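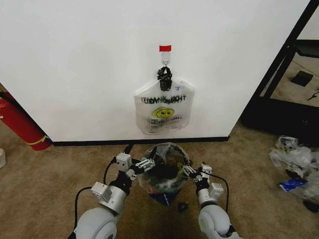 2 min read

Bradelgate bag cell: setup and upkeep

This file covers the two-arm floor cell used for the Bradelgate bag-handling recordings. Software install and the episode format are documented in the Parkadel repository.

Layout

The arms work at floor level, directly on the carpet. The open bag goes between the two arms, where both grippers can reach the rim. The bag hook is adhesive and is mounted on the white wall facing the arms. Spare bags and wrappers are kept on the carpet to the right. Keep the fire extinguisher at the wall corner clear at all times.

Power-up

1. Check that each arm cable runs along the outer side of its arm. A cable that crosses to the inside will catch on the bag at full reach.
2. Turn on the left controller, then the right.
3. Wait 30 seconds before sending any command. The wrist modules do not report position until they finish their own check.
4. Run home_both. The arms move one at a time, left first.
5. Close both grippers with nothing between the fingers and zero them.

Grip settings

Thin plastic tears at the factory grip force. Values are in raw controller units.

grip_close: 1000
grip_hold: 2000
grip_limit: 3300

Do not raise grip_hold to fix slipping. Clean the finger pads first – film residue is the usual cause. If one side of the rim still slides out, compare the zero offsets of the two grippers and redo step 5.

Routine care

Wipe the finger pads with a dry cloth before each session. Check the wrist screws weekly. Pick up scraps between the arm bases before homing, and vacuum with the power off. Carpet fiber collects under the joint housings and can work into the lower seals.

Replace the adhesive strip on the hook when it starts to lift. Let a new strip set overnight before hanging anything from it.

Known problems

Right gripper reports "closed" too early after a warm restart. Power cycle the right controller only.
Clear film is often missing from the depth image. Use the color stream to locate the rim.
The Grerkow cable clips loosen on the forearm – check them after any fast move.

Changes

22nd September: finger pads replaced on both grippers, Montoya calibration file updated. Older calibration files will load without a warning but should not be used.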